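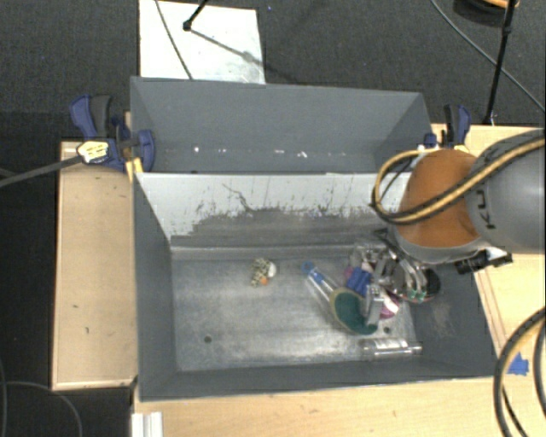 *A pair of gray bins, one behind the other, with some wear on the wall between them.*

I came to pickled herring late, and I blame my mother, who only ever bought the jar with the sugary pink sauce. Then I spent a week in Skjelbred one June, and Sølve Isaksson put a plate of his mustard herring in front of me at breakfast (breakfast!) and I ate six pieces standing up.

His version is so easy I made him repeat it. You soak salted fillets in cold water overnight, changing the water once before bed. Then you whisk up two kinds of mustard, a splash of white vinegar, a spoonful of sugar and a slow drizzle of plain oil until it looks like loose mayonnaise. Lots of dill goes in, way more than you think, and the fish goes in last. Sølve leaves it for 26 hours and swears he can taste the difference between that and a day. I can't, but I do it his way anyway.

My first batch at home was so salty I had to rinse the whole thing and start the sauce over. I'd used fillets from a tub and only soaked them while I ran errands, so that one's on me! Now I cut off a corner and taste it before it goes anywhere near the mustard.

Serve it cold with boiled new potatoes and dark rye. My husband likes a chopped egg on top, and my daughter picks out all the dill and eats it by itself. A batch fills around 14 small slices of bread at my house, and it keeps in the fridge for a few days if you hide it behind the milk.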